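Matchday Reporter and Preview Writer (Part-Time)
Caswood Football Club, Communications Department

Caswood Football Club invites applications for the position of Matchday Reporter and Preview Writer. The position is part-time, begins in August, and runs through the end of the league season, with the possibility of renewal.

The reporter will write a preview and a full report for every first-team match, home and away. Previews cover team news, recent form, and past meetings with the opponent, and must be filed by noon on the day before the match. Reports run to about 600 words and must be filed within 2 hours of the final whistle. Evening kickoffs are no exception.

The season consists of 44 league matches, plus any cup ties. The club provides travel to away matches on the staff bus, a seat in the press area, and a meal allowance.

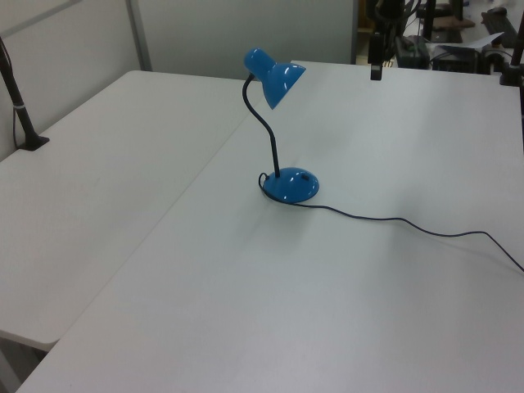
Applicants should have at least 2 years of experience covering soccer for a newspaper, website, or club. Experience at the semi-professional or college level will be considered. The reporter must be able to work evenings, weekends, and public holidays during the season. Familiarity with the Ketik publishing system is helpful, but training will be given before the first preseason match.

The reporter may not place bets on any match in the club's league or in any cup competition the club has entered. Betting tips and odds do not appear in club publications.

Pay is set per match, with a separate rate for cup ties that go to extra time. Mileage is reimbursed when the staff bus is not available.

To apply, send a resume, a cover letter, and two published match reports to the Communications Department at the Drikgate Road ground. Please mark the envelope "Matchday Reporter." Applications must arrive by 5 p.m. on the last working day of June. Selected applicants will be asked to write a trial report from recorded match footage in July.

Caswood Football Club is an equal opportunity employer.

14 shares | 3 comments

© Caswood Football Club. All rights reserved. | Contact the Communications Department | Back to top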